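About Dratance

Welcome, and thank you for stopping by! We are Dratance, a small software company in Hultville, and we write the programs that tell robot hands what to do next. We don't build arms or fingers ourselves (we leave that to people who are much handier with a wrench than we are). Our part is everything between the camera and the motor: working out what is on the table, deciding which thing to pick up and how, and then keeping hold of it while the arm moves.

Yareli Olvera started the company in July, in the back half of a former upholstery shop, with two desks and a very loud compressor that came with the lease. She had spent years writing planners for factory arms and kept running into the same wall: everything went beautifully until the part showed up sideways. So the first thing she wrote here was a grasp planner called Uvberg, and it is still the heart of what we do. Uvberg takes in the view from the head and the wrist, comes up with a list of possible grips, throws out the ones the arm can't reach, and scores the rest. It does this over and over as the hand closes in -- the first guess is seldom the best one.

We are fond of household goods for this work. A laundry detergent bottle is rounded, shiny and covered in print, and when the label gets scuffed or torn it no longer matches the tidy picture in anybody's product catalog. A perception model has to cope with that.

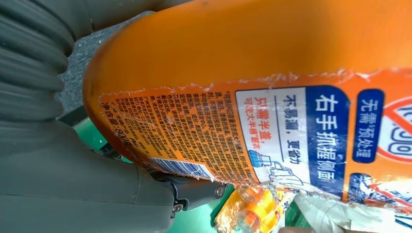 Does Uvberg need a 3D model of every object ahead of time?
It can use one if you have it, but most of our customers don't. Uvberg builds a rough shape from the camera views and plans its grip on that, then corrects the shape as the hand gets closer.

Our second product grew out of the first. Once you have two hands on one table, they need some manners! Tlapale is our motion planner for two-armed robots, and it keeps a shared schedule for both sides so that one hand can work while the other waits nearby, ready to help. It also keeps a margin around people, and we fuss over that margin a great deal, partly because we like to sit at the same table as our robots and see things from close up. You learn a lot from a chair that you would never pick up from a log file. 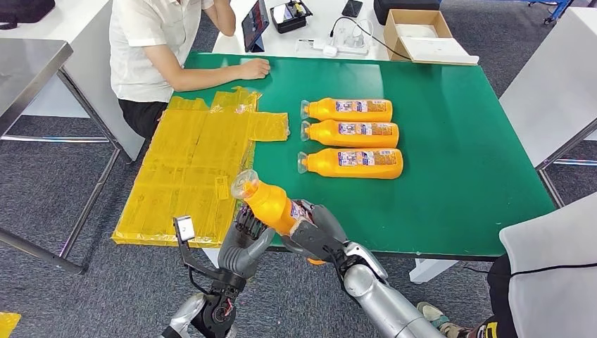

Which robots can Tlapale run on?
Any two-armed robot that accepts joint position commands and reports its joint positions back. We supply ready-made drivers for 3 controller families, and for anything else our team will help you write one.

We should say a word about testing, as it takes up most of our days (and a good share of our table space). Every release of Uvberg and Tlapale goes through 721 recorded cases in simulation before it goes near a real arm, and after that it goes to the table, where bottles get turned around, laid side by side, or put down on a wrinkly sheet. When a grip fails we save the sensor data, write down what we think went wrong, and add the case to the collection. Some of those notes are a little grumpy. We keep them anyway.
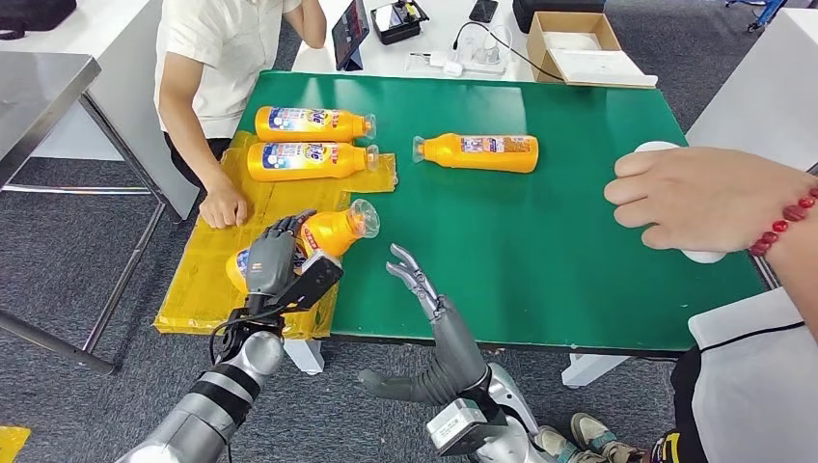 Page last changed: Apr 28, 2025

There are six of us now, and we still eat lunch together most days. Yareli looks after the planners and answers more of the support mail than she probably should. The rest of us split our time between perception, controller drivers and the replay tool, which lets you step through a grasp and see every choice the planner made along the way. Customers kept asking to borrow it -- so now it comes with both products at no extra charge.

If you are in Hultville, do come and see us. Bring an object you think will be hard to pick up. Please write ahead through the contact form so that one of us can have the coffee on and an arm free, and tell us a little about your robot if you have one.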